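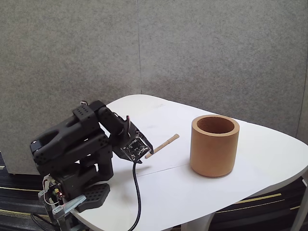

Nondeo lab open day, 1 Nov 2024
2 min read

Quick notes before my train. Stop one was the stick-in-pot task. Black arm clamped to a table, thin wooden stick, brown pot. Jui-lin Ho runs it. Policy trained on 3,000 demos, 2,819 left after they threw out teh bad ones. Best result so far came from starting the stick at odd angles. Didn't catch the success rate, sorry.

Comments

Tuva Skjelbred: Same policy on the Huerta arm?

marl16: wish id gone, is there another in July?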